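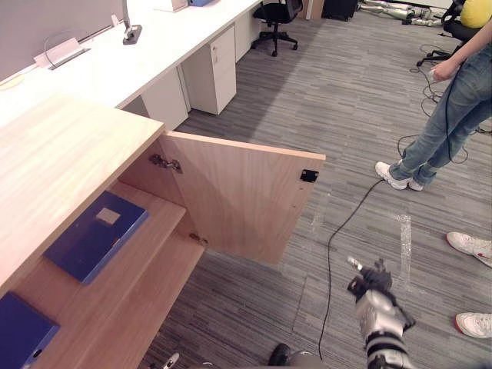 LARSTEAD, April – Westero has begun the second stage of its paper records program at the Larstead office. Binders and folders kept at individual desks are being moved into shared low cabinets, where staff from every department will be able to find them. The work will continue through the end of June, and the office will stay open during its normal hours.

The program covers 844 binders and 285 folders. It applies to lease files, supplier agreements, building manuals, and project records that the company is required to keep on paper or has chosen to keep in that form. Personnel files are not included and will remain where they are.

Under the old arrangement, each team stored its own files in the drawer pedestals under its desks. As teams changed size and moved between floors, files were left behind or stored twice. A review last fall found that staff at Larstead were asking one another for paper records several times a day, and that many of the requests concerned documents held less than one room away.

The cabinets chosen for the program are low units in light wood with hinged doors and an inside shelf. Their height leaves the flat top free as a surface for opening a binder and checking a page. Most of the units came from the Olisthorpe office, which closed its file room in the winter, and Westero has not bought new furniture for this stage.
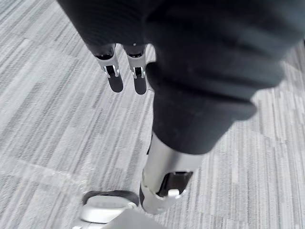 ## How the files are being sorted

Each cabinet is emptied, checked, and filled again in the same order. Staff are asked to follow these rules when they bring files from their desks:

- Binders go on the shelves. They may be laid flat while a cabinet is being filled and should be stood upright once a shelf is complete.
- Folders are checked for a readable label before they are put away. Folders without one go to the front office.
- Loose pages are not accepted. They must be placed in a folder or returned to the team that holds the main file.
- Cabinet doors are to be closed at 5:30 p.m., including on cabinets that are only partly filled.
- A binder left on top of a cabinet is treated as in use for the rest of that day. It is shelved the next morning.

Cables that cross the floor near the cabinets should be moved before doors are opened fully. Desk users who need help with this may call the building desk.

## Labels

All binders will carry a label on the cover or the spine. The label gives the department, the subject, and the first and last year of the contents. The blue binders already in use at Larstead will be kept, and only those with broken rings or split covers will be replaced. Departments do not need to order their own labels – sheets are available at the front office at no charge to team budgets.

A printed list will be fixed inside each cabinet door when the cabinet is full. The same list will be posted on the company's internal pages, so that staff at Olisthorpe can ask for a file without traveling to Larstead. 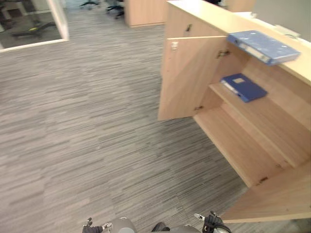
Dimitriou

The first stage of the program, completed in February, dealt with records that had passed their required storage period. More than 3,000 pages were removed from the Larstead office and sent for secure shredding. Departments were given four weeks to object to the removal of any file, and all files named in those objections were kept.

The second stage is larger and depends on the help of the people who use the records. Each department has been given a date by which its pedestals should be cleared of shared files. Personal items and day-to-day working notes may stay in the drawers. Departments that cannot meet their date should tell the front office in advance, and a later one will be arranged.

Visitors and tenants may find some cabinets open during the work. Meeting rooms are not affected. Requests for copies of lease documents will be answered within two working days, as before.
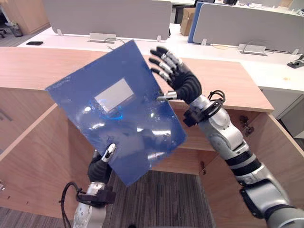 *A translucent blue folder with a white label window, held up near an open cabinet at the Larstead office.*

Westero manages office buildings and shared workspaces in Larstead and Olisthorpe and employs 100 people. Questions about the records program may be sent to the communications office at Larstead, which is open from 9 a.m. to 4 p.m.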